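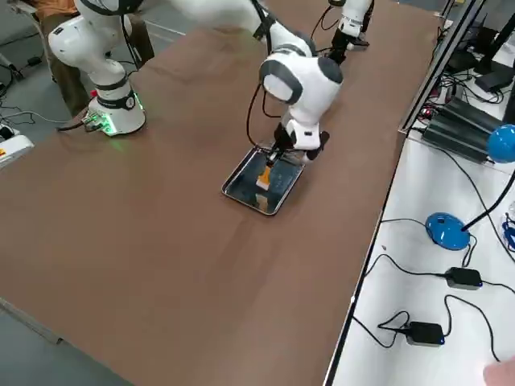

Urrutia, marzo de 2025

Capítulo 4
Superficies, bandejas y piezas sueltas

4.1 Objeto del capítulo

En los capítulos anteriores se trató la mesa como un plano de apoyo sin propiedades. A partir de aquí se la considera una superficie con color, reflectancia y textura, que condiciona la facilidad con que se localiza una pieza. Un bloque anaranjado en una bandeja metálica plantea un problema distinto del mismo bloque sobre un tablero marrón liso: el metal pulido devuelve la imagen de lo que tiene encima y el contorno de la pieza compite con los reflejos.

Se llama zona de depósito a la parte de la mesa reservada para dejar objetos. En los ejercicios de este capítulo mide 600 mm por 400 mm, y la bandeja, cuando se utiliza, queda por completo dentro de ella.

4.2 Piezas de geometría simple

El cubo es la pieza de referencia. Sus aristas rectas permiten apreciar la orientación de un vistazo, y las diferencias de tono entre caras indican de dónde procede la luz. Un rebaje circular en una cara añade una segunda referencia: la pared interior presenta una parte iluminada y otra en sombra. En los ejercicios se emplea un cubo de 50 mm de arista, con o sin rebaje según el enunciado.

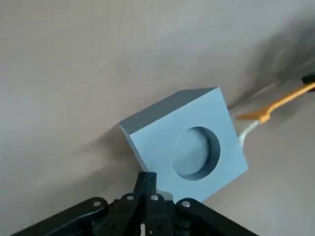
Última modificación de la página: junio

El azul claro sobre gris mate ofrece un contraste moderado, suficiente para trabajar con luz difusa. Una cara poco iluminada se acerca al tono del fondo - conviene recordarlo al resolver el ejercicio 4.

4.3 Objetos deformables

Un paño arrugado no tiene una cara de apoyo definida. Su contorno depende de cómo se haya depositado, por lo que en la ficha de inventario se anota solo el color y el recipiente que lo contiene. El borde elevado de la bandeja limita el desplazamiento del objeto, pero no fija su forma.

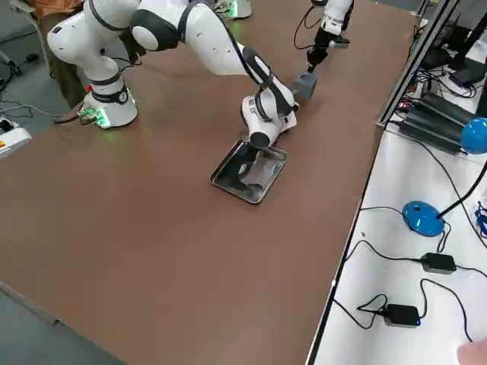

Por Benjamín Tapia

4.4 Recipientes y objetos transparentes

Una botella de vidrio oscuro se distingue bien sobre un tablero claro o marrón. Un vaso de plástico transparente, en cambio, deja ver el color de la superficie y se identifica sobre todo por el borde y los brillos. La posición también se registra: «en pie» o «tumbado», sin abreviaturas. 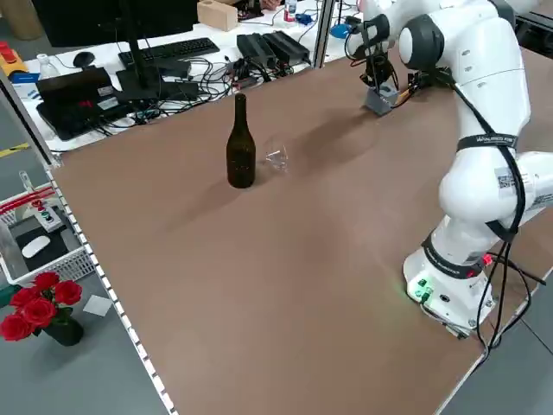
¿En qué orden se retiran los objetos de la zona de depósito?

Primero los recipientes altos, después los vasos y los objetos deformables, y por último las piezas macizas. La bandeja se levanta vacía.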